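Treltetti News
Work and Trade
February 20, 2023

Teaching the arm to clear a table

Evaristo Ferraro started in the dish room at Srour when he was nineteen. Srour is a contract caterer that feeds hospitals and offices out of a central kitchen in Justosberg, and back then the dish room had eleven people on a shift. Now it has six, and Ferraro has a desk upstairs with two monitors on it.

"I still go down at lunch," he says. "If the belt jams they call me before they call maintenance. I know that belt."

His job title is handling planner. In practice he spends his mornings in a simulator, setting up practice tasks for the robot arms that sort used cutlery. The company began the changeover in April, and it asked for people from the floor who wanted to learn the software. Ferraro put his name down along with two others. One of them went back to the floor after a month.

"She didn't like sitting," he says. "She told them that and they gave her the old spot back, no trouble. I was worried they wouldn't."

The training was three weeks at Pivier, the company that put the system in. He had never used anything more complicated than a spreadsheet. The first week he mostly learned to move the view around without getting lost.

"You put a knife down, you put a spoon down, you decide where the arm stands. Then you run it and see what it does. Then you move the spoon and run it again. That's the job. People think I write code. I don't write code."

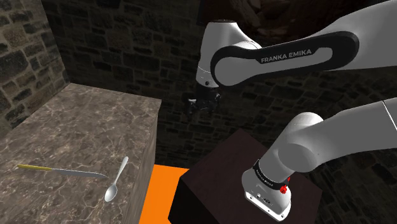

He says the part he brings from the dish room is knowing how things land. Cutlery that comes off a tray does not lie in rows. Spoons end up with the bowl toward you, knives slide under napkins, and two pieces touching are harder to pick up than two pieces apart. The first practice tasks the company received had everything spaced out neatly, and Ferraro sent back a list of changes.

"They had it like a table set for dinner. I said, come and see a tray at one o'clock."

The rooms in the simulator change too. Walls, counters and lighting get swapped so that the arm does not learn one place only. He found that strange at first, working with stone walls and dark corners when the real room is white tile with lights that never go off. He has stopped noticing.

Last month the kitchen logged 1758 trays on its busiest day, against 1236 on the slowest. Under the old system the slow day was when people caught their breath. Ferraro says that has changed, and he is not sure it is for the better.

"The arm goes the same speed all day. So the people next to it go the same speed all day. Before, we would get ahead and then stand around for ten minutes and talk. I brought that up. They put in an extra break, but it's at a set time. It isn't the same."

The sore wrists are fewer, he says, and the cuts. No one on the floor was let go. The five who are missing from the shift moved to deliveries or retired and were not replaced. He thinks people should say that part plainly when they talk about how well it went.

His pay went up one grade. His old shift partner still asks him when he is coming back down to do some real work.

"I tell him I was there at noon," Ferraro says. "He says noon doesn't count."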